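Visit report: Lirkora open day, sorting and small parts hall

Date of visit: 9/27/26

Lirkora opened its sorting hall to the public on a Sunday, which meant the receiving side was quiet and the visitor route could run through areas that are normally closed. I went mainly for the small parts section. My own interest is in how loose stock gets from a delivery carton into a labeled drawer, and what sort of container it passes through on the way.

Registration was at the side entrance. Visitors were let in by group, 22 people at a time, and each group got a paper map and a pair of foam earplugs. The earplugs were not needed. Parking was on the gravel lot behind the Drellidura building, a five minute walk, with one sign that pointed the wrong way.

The tour began at receiving. Cartons come in on pallets and are opened at a waist-high counter. Packing slips are checked first, and the contents are then tipped into bins for inspection. Musa Fashola, who led our group, said the hall holds 1,514 drawer positions, of which almost 254 are kept free for new items. The drawers are steel, supplied by Kubíček, and run on plain slides without bearings. He pulled one out fully to show the stop. It held, though the drawer had a noticeable sag at full extension with a load of brass fittings in it.

Labels are printed on site and carry the part number in large type, with the description below it in a smaller size. I could read the numbers from the aisle and had to step in for the rest. Fashola said the pickers work from the number alone, so the smaller line is there for whoever restocks. The top two rows need a step stool. One stool is kept at each end of the aisle, hung on a hook.

Next came the bins themselves, which took up most of my notes. The hall used plastic tubs until July of last year and has changed to open metal bins for anything small and loose. The outward slope of the walls matters more than I had assumed. A straight-sided box leaves parts jammed in the corner where the wall meets the floor, and fingers have to go in after them. With a sloped wall there is room to get hold of the part.
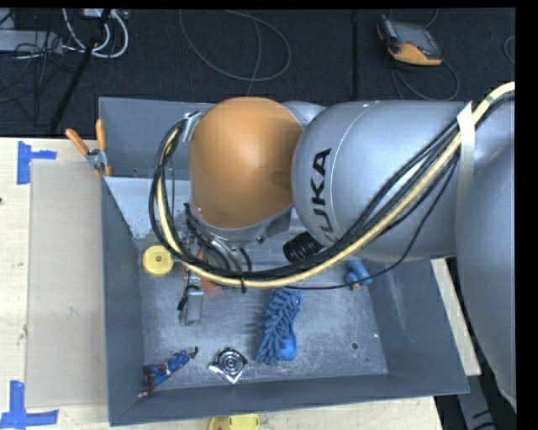 Wear on the bin floors is accepted. Fashola said a scuffed bottom is left alone as long as there is no raised burr, and bins are checked by running a gloved hand across the inside. Bins that fail are sanded and put back into use, or scrapped if the rim is bent. The rims are thin, and a bent one will not sit square in the rack. I asked about liners. They tried a rubber mat under the Flona name and gave it up after a few weeks -- small washers stood on edge against it and grit collected underneath.

Fill level is the other thing they watch. The working rule is that parts should lie scattered over the bottom in a single layer wherever the quantity allows. A deeper heap is split between two bins. This uses more table space, and the tables were the tightest resource in the hall by my estimate. Each station has one, and there is little spare surface once a bin, a scale and a tray of bags are on it.

Noise was the one drawback raised by several people in the group. Tipping a carton of steel parts into a bare metal bin is loud. The practice at Lirkora is to lower the carton to the rim before tipping, which helps somewhat. We heard it done both ways with a carton of hex nuts, and the difference was clear from across the aisle.

After the bins we were shown bagging and weighing. Bags are sealed by foot pedal and weighed in groups of 28. A group outside tolerance is opened and recounted by hand. I would have liked to see the tolerance figures, but they were not on display and the question went unanswered at the time.

The walk took a little over an hour. Coffee was served in the loading bay, where a table had been set out with sample drawers, label stock and two retired bins for handling. The older of the two had a corner seam that had opened slightly -- worth checking for if buying used. Supplier leaflets were available for the Kubíček drawers only. I have written to ask for the bin dimensions and will add them to this report when they arrive.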